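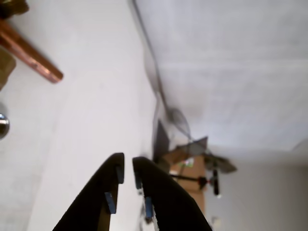
Re: Hesix at Nenthorpe, doors and running order. The hall wants us silent by eleven, so Brukix can't go on last with their nineteen-minute closer, however nicely they ask. I'd put them second and let Thepsuriya finish. Wristbands for the door will be blue, same shade as the little pads on those black fingers, so please stop handing out the old ones.

On September 19, 2004, Pentti Laitinen wrote:
> We have sold 383 tickets, and nearly all
> want the cold wave set. Can the smoke machine
> come back in October?

It can – if it stays off the stairs. Two DJs still owe me set lists.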